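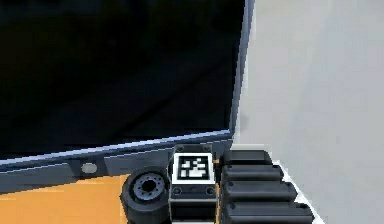 Week 6 handout: Reading for meaning when your eyes are tired
Posted in May by L. Usach

Okay, so last week we ran out of time right as we got to the good part, and I promised I'd write it up. These are my notes, cleaned up a little, plus the bits I skipped. If you were in the back and couldn't hear over the heater, start here and you'll be fine.

We left off with the difference between skimming and scanning. People use the two words as if they mean the same thing and I do it too when I'm talking fast. Skimming is when you run through a text to find out what it's about. Scanning is when you already know what you want (a date, a name, the price of something) and you go hunting for it. You can scan a page and come away with no idea what the page says. You've done this with a bus timetable, I promise you.

The course reader chapter by Lemaire Press – the blue one, not the workbook – treats skimming as a kind of lazy reading. I don't agree. I think a good skim is hard work. You're making guesses the whole time and throwing most of them out. Try it with the Ellis packet: give yourself 2 minutes, read the first sentence of every paragraph and the whole of the last paragraph, then put it down and write what you think the argument is. After that, go back and read the thing properly and see how far off you were. I was pretty far off the first time! I thought it was for the new road, and it's against it.

Now, tired eyes. Somebody asked whether it's better to read on paper at night, and I gave a mushy answer, so let me try again. For this class, read on whatever you'll stick with. What matters much more is line length and spacing. If the lines run very wide, your eye has trouble finding its way back to the start of the next one, and you end up reading the same line twice and blaming yourself. Make the window narrower. Bump the text up a size. If you're on paper, use an index card under the line you're on (I know it feels like second grade, do it anyway).

And take breaks before you need them. My own rule is 20 minutes on, then I get up and look out of the window or do the dishes or whatever. When I sit back down I read the last paragraph again before going on. It seems like a waste and it isn't, it's how I find out whether I was reading or just moving my eyes.

Marking up a text
We did a bit of this on the Jesari article. A few of you had whole pages in yellow, and if everything is yellow you might as well have left it white. Here's what I'd like you to try this week:

- Read a full page first with no pen in your hand.
- Then go back and mark one sentence per page, two if you really can't choose.
- In the margin, write a few words of your own next to it. Your words, please, don't copy.
- Put a question mark anywhere you got lost. Don't stop to fix it yet.

The question marks are my favorite part. When you finish, go back to them, and you'll find that a lot of them have sorted themselves out because the writer explained it a page later. The ones that are left are what I want you to bring to class.

Summaries
The Jesari article is 595 words by my count, leaving out the title and the notes. I want it down to 200. That's a bigger cut than it sounds, and you can't get there by trimming a word here and a word there. You'll have to lose whole examples. The story about the ferry is lovely and I'd be sad to see it go, but ask yourself if the argument still stands up without it. (I think it does. A couple of people in the morning group think it doesn't, and they had decent reasons, so if you want to keep the ferry then keep it and cut something else.)

Write your summary with the article closed. Then open it and check your facts. If you write with it open you'll start borrowing sentences without noticing, and the whole thing comes out stiff.

For next time
Summary of Jesari, typed, double spaced. Ellis packet, sections one through three, marked up the way I described. Bring the actual marked copy, even if it's messy. We'll start on tone and we'll need the Lemaire reader for that, the chapter on letters to the editor.

If you're stuck, I'm in the study room until 4:30 most afternoons.

Last updated: May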